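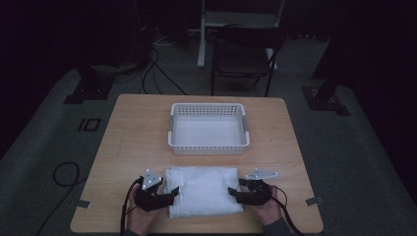
Open day at the Kurkari soap works

Adaeze had been on at me to come since September, so off we went on the 10 o'clock bus (129, if you're going, and sit upstairs!). You can smell the place two stops early, all lemon and hot fat.

Garba Ekwueme took our group round the boiling room and let us stir a vat, which is much harder work than it looks. My arms! The cutting room was my favourite though, with great slabs going through the wires like cheese. I came home with 13 bars of the oatmeal one and no regrets. The café shuts early, so eat first.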